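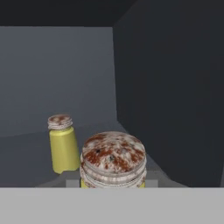
# The Jar Club of Sillow

By four in the afternoon the old typing room at Sillow High smells of microwave popcorn, and there is a line for the good chair. The good chair has arms, and it faces the fastest computer, and whoever gets it also gets to run the evening's first batch of grasps. I had come expecting a workshop full of sawdust and loose screws. What I found was a group of teenagers staring at yellow jars on a screen, groaning together, and starting over.

The club calls itself Plidum, a name picked out of a hat so long ago that the current members can't explain it, and this year it has entered the simulation division of the Buschmann Cup. In that division all the robots live inside a computer. Every team gets the same simulated arm and the same plain gray box to work in, and the arm has to pick up a jar by itself, lift it, and set it down again on a marked spot. The students write the program that decides where the fingers go and when they close.

It sounds easy, and I said so, which got me a very patient look from a junior in a marching band jacket. She pulled up a view from just behind the gripper, with a jar between its two stubby fingers and a second one standing farther back. The lids are the same blotchy rust and cream, she pointed out, and the bodies are the same yellow, so an early version of the program had trouble telling a jar that was close from a jar that was simply big. It would reach very confidently for the wrong one – or for a spot of air between the two.

They have been chipping away at this since August. The team's notebook (a real one, paper, with a coffee ring on the cover) lists 1,734 attempts so far, each with a word or two beside it. "Slipped." "Tipped." "Pushed it into the wall, sorry." My favorite page has nothing on it but "WHY" in purple marker, underlined 3 times.

Their program is named Kistetti, and they talk about it the way you might talk about a puppy who is nearly housebroken. Kistetti likes a narrow jar. Kistetti gets nervous near the side wall. A freshman who joined mostly for the popcorn has become the person who argues for slowing down the last little stretch before the fingers close, and he has won that argument twice now, over loud objections from the seniors, who would like to go home for dinner.

At the regional round each team's program gets 300 tries, with the jars moved to new places every time, and the best seven teams go on to the state meet. Plidum has never been one of them. The members told me this cheerfully enough, passing the bowl around, and then somebody noticed that the batch had finished and all the chairs rolled toward the one screen at once – good chair included.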